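31 de maio de 2021

Caderno do grupo -- codificação de discursos partidários

Fechei hoje a limpeza do corpus Hister. Ficaram 3048 intervenções, das quais 481 tratam da sucessão na liderança do partido. As restantes são sobre orçamento, listas locais e regimento interno.

O dicionário Tranen continua a confundir "renovação" com "demissão" quando aparecem na mesma frase. Corrigi à mão dez casos e deixei a regra antiga comentada no script.

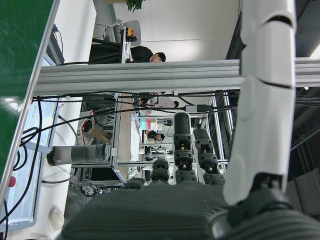
Segunda codificação

Repeti a codificação de uma amostra com o esquema Handberg, cinco categorias: apoio, reserva, oposição, apelo à unidade, sem posição. As divergências concentram-se entre "reserva" e "apelo à unidade". Muitos deputados pedem calma e não dizem a quem.

Proposta: juntar as duas categorias na análise principal e separá-las só no anexo.
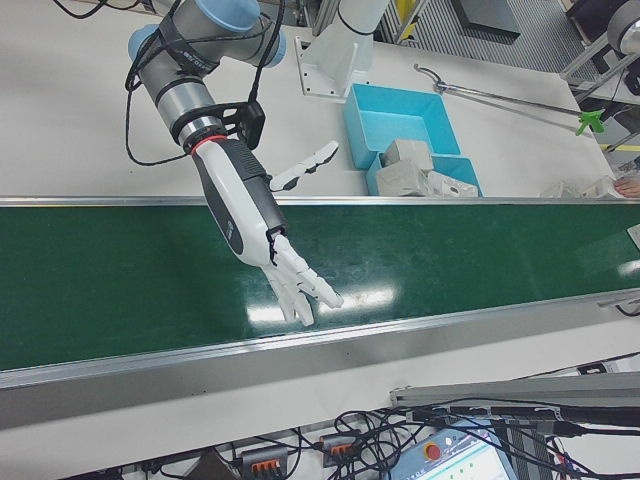

O índice Šťastný só deve ser calculado depois disso, senão temos de o refazer em julho com os discursos do congresso. Falta também decidir o que fazer com os apartes -- por agora estão numa tabela à parte, sem código.

Pendente: rever as datas das sessões duplicadas e pedir as atas em falta ao arquivo.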